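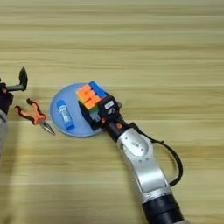

Subject: Re: [bench-arms] Which fingers for small stuff?
From: Jeanie Morrison
To: bench-arms list

Hi all, and hello Kojo!

Kojo Fiadzo wrote:
> We've got the Plitar gripper on one arm and I'm wondering whether
> to bother with the Nevent for the other. Has anyone run the two on
> the same objects? I'm mostly picking up odds and ends, nothing over
> 700 grams, and what I care about is whether the thing stays where
> it is once I've turned the wrist. Also, does the head camera do the
> job by itself, or do I need one on each wrist? Magnus says two
> wrist cameras, but Magnus always says that.
>
> Kojo

I have run both, as luck would have it, and I've got opinions, so get yourself a cup of tea.

We've been at this since March, with a light blue plate and whatever was lying near the bench. The regulars are a Rubik's cube, a blue glue stick, a purple block and a pair of needle-nose pliers with black and orange grips. Mariann Pálfi picked most of them and I grumbled at the time, but it's a good mix. The cube is the one I'd tell anybody to start with. It's got flat faces and sharp corners, it's a decent size, and if it slips in the fingers you can tell straight away because all the colours shift! With a plain block you sit there squinting at the video wondering if it moved.

The Plitar first. Stock pads, straight out of the box, it grabs a cube very happily if you come at it square. Come at it at a tilt and it'll pinch a corner, and then the cube swings round when you lift. I lost most of an afternoon to that. Turning the closing force down to 35 per cent helped more than anything else I tried (I'd been going the other way, like a fool, and squeezing harder, and all that did was pop it out of the fingers like a bar of soap). After that I could roll the wrist over and back and it stayed put.

The Nevent is fussier to set up and I nearly sent it back. The fingers want calibrating every time you power up, and the manual has the steps in the wrong order, so do the open position before the closed one whatever it says. Once it's going, though, it is lovely on thin things. The glue stick is where the two part company. With the Plitar I had to get the angle of the stick nearly perfect, and if the purple block was lying up against it the whole business turned into a shoving match.

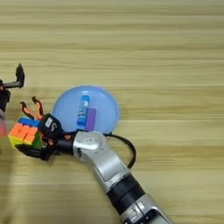

So what I do now is deal with the cube first and get it well out of the way before going anywhere near the stick and the block, because when those two are touching you need to get a finger down between them and you want all the room you can find. The Nevent will do that if you go slowly. I've set the approach speed to 12 on the Sturnon controller and left it there. Kenneth Aitken thinks that's painfully slow and he's right, but he isn't the one picking glue sticks up off the floor.

Pliers I can't give you a proper answer on. Both grippers can lift them by the handles and both of them let the nose droop. Maybe softer pads? If anyone has tried the Menzies silicone ones I'd love to hear.

Cables! Leave yourself a good loose loop at the wrist. I had mine tied down very neatly to begin with and it tugged on every roll, and I blamed the gripper for two days. It looks scruffy with the loop hanging out to the side, but the arm moves so much better. Do check it against your worst wrist angle before you leave anything running by itself.

On cameras, I'm going to half agree with Magnus, which I don't enjoy. From the head camera you get the plate and both grippers in one view and that's plenty for deciding where to go. For the last little bit it's poor, as your own arm gets in the way and covers up the near edge of the plate. I'd put one wrist camera on whichever arm does the fiddly picking and spend the rest of the money on spare pads. We've logged more than 2000 grasps and I can only think of a handful where a second one would've saved me.

If you only want one answer, Kojo: keep the Plitar for cubes and blocks, put the Nevent on the other arm, and don't judge it on the first morning. What mount have you got at the wrist, by the way? Mine needed an adapter plate and I've still got the drawing if you want it.

Cheers,
Jeanie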